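Saturday, May 22, 2021
Drestham, trial bench and hand sorting

Weekend entry so that the week's numbers are in one place before the rota meeting. Carries on from the notes on the Boment line, which now takes all flat work (sheets, towels, table linen) without anyone at the infeed. Garments still come to hand.

Volume this week: nearly 800 garments through hand sorting, of which 470 needed nothing beyond picking up, turning the right way and dropping in the correct basket. 135 arrived tangled with something else or wrapped in it. The remainder are the usual mixture: stains to be marked, buttons, things left in pockets, labels that cannot be read. The tangled ones are few but take up most of the argument, and the Boment feed rejects every one of them.

The question for the bench is how much of the garment work can be done with two jaws and no fingers. Method unchanged. Operator stands at the near side of the table with a gripper in each hand and handles the load with the grippers only. Basket to the left. Cables run back towards the operator. No touching the fabric with the hand, no pressing it against the body. If a piece can't be freed that way, stop and write down where it stuck.

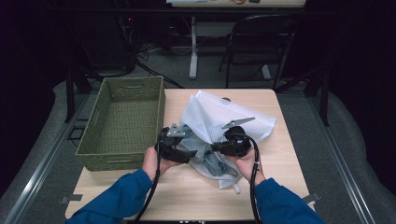
Mesh is the worst of the materials so far. Thin plates slide over it if the pinch is shallow, and if the pinch is deep they pick up two or three layers and the piece folds on itself. What works best is one jaw holding still and the other pulling away low along the table. Lifting both at once makes a ball. I had written the opposite in the instructions, so the instruction sheet needs correcting (item 3, second line).

Straps, tags and drawcords: treat as handles only when nothing else offers. They come up easily but the rest of the piece then hangs and twists.

Denim is better than expected. It is stiff enough to stay where it is put, and a seam gives the jaws something thick to close on. The difficulty is weight. After a run of jeans the wrists tire well before the hands do, and the operators start resting the grippers on the table between grasps. That spoils the timing, as the pause gets logged as part of the move. Suggest a separate mark for rests, or shorter runs. I prefer shorter runs.

Cable: the loop over the top of the housing should stay slack with the wrist turned fully inward. On two occasions this week an operator was avoiding a turn so as not to pull it. Re-tie further back and check again.

Effect on the people

Writing this separately, as it keeps getting lost in the technical notes.

Before the Boment line there were four on hand sorting per shift, and they moved between flat work and garments as they liked. Flat work was the easy half. It was where people went after a bad load, and where new starters learned the baskets. That half is gone. The staffing sheet shows the same four names but every one of them is now on garments for the whole shift, so the average piece is harder although the total is lower. Ukon, which does the scheduling, still counts by piece. On its screen the sorters look slower than last October. They are doing a different job and the target was never changed.

Three consequences noted at the bench and on the floor:

Breaks have drifted. With flat work in the mix people paced themselves. Now they stop when the chute stops.

New starters have no easy basket to learn on. The two who came over from pressing were put straight on to tangled loads and both asked to go back.

Clearing rejects from the Boment infeed has fallen to whoever stands nearest. It is on no job sheet and takes a walk of the whole length of the hall each time. Ukon books it as idle.

None of this is a fault in the line, which does what the quotation said it would. The fault is in how we divided what was left over.

On the bench trial itself: the operators know that their moves are being recorded with a view to automating the plain garments. I told them so at the start and repeated it on Thursday. The general view was that they would be glad to be rid of the plain ones, followed by the question of what they would be paid for afterwards. I had no answer and have passed it on in writing.

My own proposal was that the plain garments go to a machine first and the tangled ones stay by hand, permanently if necessary.

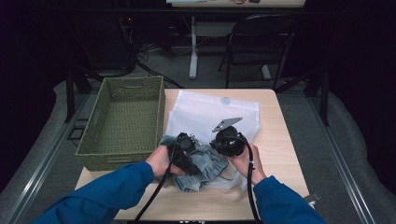

Qianru Cheng would do it the other way about. Her note on the draft reads: "You are about to take away the second easy half. Let the bench work go into separating the tangled loads, even if it is slow, and leave people the plain garments. A machine doesn't mind twenty attempts at one pair of jeans." She adds that the Pathak quotation assumed plain garments only and would have to be asked for again.

Can't fault the reasoning. The cost is another matter: the plain garments are where the saving is, and separating is exactly where the jaws do worst. A slow separator might still be acceptable if it runs overnight on the day's rejects, with a person finishing off in the morning whatever it leaves. Would need floor space by the infeed and somewhere to hold the rejects. Not costed.

To do

Correct item 3 on the instruction sheet.
Re-tie cables, both sides, check at full wrist turn.
Add a rest mark to the log, or cut the run length. Decide by asking the operators.
Ask for the Ukon target to be split, plain and tangled, and for reject clearing to be booked as work.
Put Qianru's version next to mine in the draft, same length, same page.
Fresh enquiry to Pathak, wording to be agreed first.
Next runs: mixed loads, mesh and denim together. Note which piece was gripped first.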